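The night baker at Gretska has run the ovens for 4 years and describes the work in terms of water. "Flour is the variable people argue over," she said in November. "I watch hydration and dough temperature. The rest follows."

Vaduritz, the mill that supplies the bakery, changed its wheat blend in spring. Absorption dropped by 3 percent. She lowered the water to match and left the salt alone.

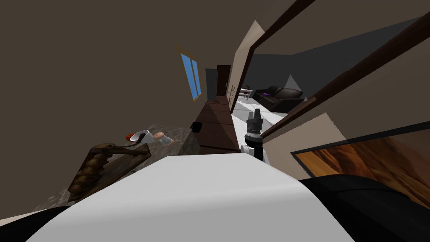

She does not extend the first rise to fix a weak dough. "It gets slack and sour, and the crust won't color," she said. She folds it 3 times in the first two hours — no mixer after that — and moves it to the cooler.

The bakery now sells 4,000 loaves a month, most of them rye. Asked about a second deck oven, she said the floor drain would have to move first, and the landlord has yet to reply.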